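Jinton recrute un technicien ou une technicienne de reconditionnement informatique

Atelier de Murberg, contrat à durée indéterminée, temps plein

Jinton remet en état des ordinateurs portables et des postes fixes pour les collèges, les mairies et les petites entreprises du bassin de Murberg. L'an dernier, l'atelier a traité 3 934 machines. L'objectif de l'année est fixé à 4 000. L'équipe compte 32 personnes, réparties entre l'atelier de Murberg et le dépôt de Rirncombe, où arrivent les lots collectés.

Le poste est à pourvoir en janvier. Il est rattaché au responsable d'atelier, Jong-dae Maeng.

Vos missions

- Réceptionner les lots en provenance de Rirncombe et vérifier les bordereaux.
- Diagnostiquer les pannes courantes : alimentation, mémoire, stockage, ventilation, clavier, écran.
- Remplacer les pièces défectueuses et nettoyer les machines.
- Effacer les disques selon la procédure interne et éditer le certificat correspondant.
- Installer le système et renseigner la fiche de sortie.
- Mettre de côté les pièces réutilisables et tenir à jour le stock.

Une livraison par mois est assurée chez les clients du secteur de Landry. Elle est effectuée à tour de rôle par les techniciens, avec le véhicule de l'atelier.

Profil

Une formation en maintenance informatique ou en électronique est appréciée, mais une expérience équivalente convient aussi. Nous demandons de savoir démonter et remonter un portable sans notice, de lire l'anglais technique et d'écrire des fiches que les collègues peuvent relire. Le permis B est nécessaire. Le travail se fait en grande partie debout et comporte du port de charges (unités centrales, écrans, cartons).

Les débutants peuvent postuler. Les trois premières semaines se passent en binôme avec un technicien de l'atelier.

Conditions

Horaires de 8 h 30 à 16 h 30, avec une heure de pause. Pas de travail le week-end. Mutuelle prise en charge à 90 %, titres-restaurant, vêtements de travail fournis. La période d'essai est de deux mois. Le salaire dépend de l'expérience et sera indiqué dès le premier entretien téléphonique.

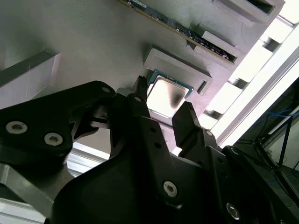 Barrette mémoire entre ses deux supports.

Candidature

Envoyez un CV et quelques lignes sur une réparation que vous avez menée, même chez vous, à l'attention de Jong-dae Maeng. La lettre de motivation classique n'est pas demandée. Les candidats retenus sont invités à une demi-journée à l'atelier, avec un essai pratique sur deux machines en panne et une visite des locaux. Les frais de déplacement sont remboursés sur justificatif.

Une réponse est envoyée à toutes les candidatures, y compris en cas de refus. Merci de préciser votre date de disponibilité.

Contact | Mentions légales | © Jinton, tous droits réservés | Haut de page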